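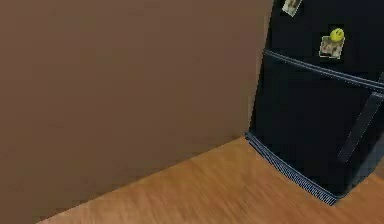
Posted by: bench 2, Omden sim group
Notebook, February – Mondden scene pack, trial license

Second morning with the Mondden kitchen pack from Sastero. We have the trial until the end of the month and need to say whether it is worth paying for. Notes so far, in the order I hit things.

Install went fine once I moved the assets off the network drive. Load time for the kitchen went from 100 seconds to 20. Their setup page doesn't mention this. Add it to ours.

Fridge asset: black two-door, freezer on top. The magnets are a nice touch, mainly the yellow smiley one, which gives the detector something bright on a very dark surface. The print on the picture magnets is blurred, so no use for any text reading test. Kick plate grille has fine slats and I expect shimmer there at low resolution. Have not checked yet. The wall beside it is plain brown with no baseboard or outlets. Fine for reach tests, too clean for anything we want to carry over to the real kitchen in the Siliņa building.

Still to find out: are the fridge doors hinged or is it one solid mesh? The asset list says "articulated" for the whole appliance group but gives no joint limits. Wrote to support at 9, no answer yet.

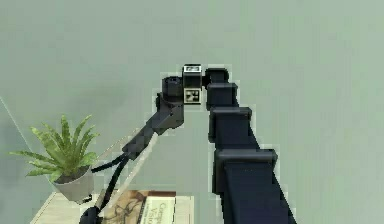 Arm import took most of the morning. The converter dropped the collision shapes on two links and I put them back by hand. Marker block came through with its textures in place, both faces. The cables are the part I don't trust. They hang in loops close to the plant pot, and I don't know yet if the pack treats them as solid or just draws them. Need a slow sweep past the pot with contact logging on.

The leaves on the plant are thin and pointed, so worth a try with the depth noise turned up. The computer vision book on the table is readable enough for a label test, unlike the magnets.

Price: the quote is for 6 seats. We would use fewer, ask if they sell a smaller bundle.

To do
– contact log, cables and pot
– grille at low resolution
– chase support on door joints
– send the converter bug to Sastero with both link files

Leaning yes if the doors open. If they don't, we can build a static kitchen ourselves.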